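Unit 9: Clear Plastics in Packaging
Intro to Materials, evening section
Instructor: Hanne Brynjólfsdóttir

Reading for this unit: Kazlauskienė, chapter 2, up to the part on molds. Skip the tables.

Why packages are clear
A buyer wants to see the goods before paying. Glass did this job for a long time, but it is heavy and it breaks in shipping. Clear plastics took over much of the work once they could be molded cheaply.

Common types
Polystyrene (PS): stiff, very clear, brittle. It cracks when bent and goes white along the crack.
PET: tougher, used for bottles and folded boxes. Scratches fairly easily.
Polypropylene (PP): a little cloudy, but it bends many times without breaking. Good for a hinge molded in one piece with the lid.
Acrylic: clear and hard, costs more. Used for display boxes.

Surface and light
A smooth plastic surface reflects part of the light that hits it, and the rest goes in. Each wall has two faces, so stacked walls give several reflections close together. Edges look brighter or darker than flat areas because light is bent there and leaves at a different angle. Ridges and rims break a reflection into streaks.
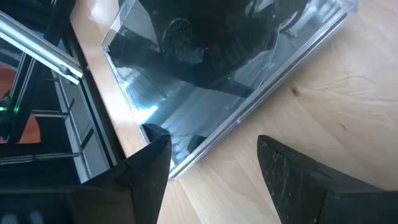 Fig. 2. Clear plastic case on a wooden tabletop. Note the parallel lines along the long edge.

Homework
Find one clear package at home. Write down the recycling number if it has one, and sketch the edge as seen from two angles. Then read the Daltport case study and answer this: the plant molded 2,655 lids in one run and rejected 163 for cloudiness. What share was rejected?

Bring the sketch to the next class.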